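Skokonmont Site Builder
Product code 2047
Websites and web shops for small companies

Overview
Skokonmont is a ready package for companies that want a proper website but do not have their own web department. You receive the page editor, the hosting and a set of 12 page layouts, and all of this is managed from one account. We make the first set-up together with you, and after this you can change the texts, prices and photos by yourself, at any hour.

The package was first made for shops and workshops in Niddale, where many owners asked us for the same thing: a site which a customer can read on the phone while standing at the bus stop. Today it is used also by dentists, language schools, one campsite and a good number of plumbers.

How the pages behave
Every layout is built for the small screen first. The menu closes into one button, the telephone number can be touched to make a call, and the opening hours stay near the top. On a tablet the columns come side by side, and on a wide monitor the text does not stretch over the whole width, so the lines remain comfortable to read.

Photos are made smaller automatically when you upload them. Please still send us the original files during the set-up, as we can always reduce a large photo but we cannot enlarge a small one with good result.

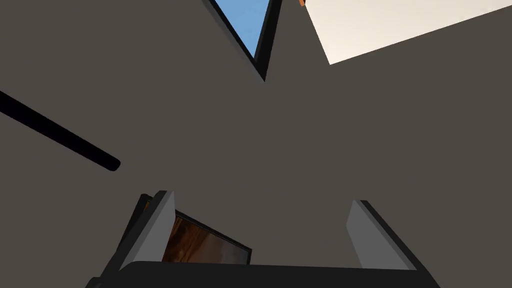 If you already have an old website, we can move the content for you. The old addresses are redirected to the new ones, and your visitors will not meet an error page when they use a saved link. Moving of a usual company site takes around 11 working days, counted from the day when we have all passwords. E-mail accounts are not moved in this time unless you order it separately.

Choosing the version
Numley is the smaller version. It has up to four languages, a contact form, a news page and a simple gallery. Most of our customers begin with it.

Masri is the version with the shop. It adds product pages, stock, discount codes and card payment. The payment contract is signed between you and the payment company, and we only connect it. You can change from Numley to Masri later and your pages will be kept as they are.

What is included
Hosting and security certificate
Daily backup
Contact form with spam filter
Visitor statistics by page and by device
Help by e-mail and telephone on working days

What is not included
Writing of texts, translation, logo design and the yearly fee of the domain name. We can give a separate offer for each of them.

Ordering
Please send the order form with your company details and the address of your present website, if there is one. We answer with a written offer, and the work begins when you confirm it. Orders received in July are in the queue already, and new ones are placed after them.

Page updated 3 Aug 2024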